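Category: Robotics / Home Tasks

4.2 Laundry sorting

Sorting is still the weak spot. Folding gets the attention, but before anything is folded somebody has to pull single items from a pile, and small dark ones go worst. We ran 40 piles at the Dornel site, 36 usable. Same gripper for all. Policy trained on 800 hand-held demos, split between Oduor Athumani and the first author — no cleaning of the demos beyond trimming. 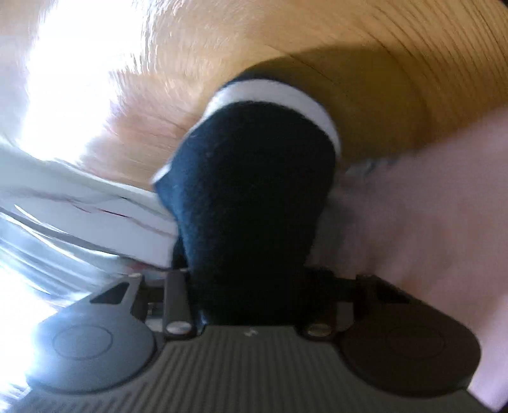
Figure 3. Hand-held gripper with a dark navy item, apparently a sock, between the jaws; white and pink fabric to either side.

Socks first, then shirts, then towels. Grasp point matters more than we expected. Pinched near one end a sock stays seperate from its neighbors; pinched mid-length it tends to drag them along. Strong side light hurt too, we did not control for it. Pairing not attempted. So, can a machine do the laundry yet? Part of it, slowly, with with a person close by. Times are in Table 2.

Related items
Clasham: wiping tables with one arm
Paucar gripper notes, December
Florna dish loading, first 50 runs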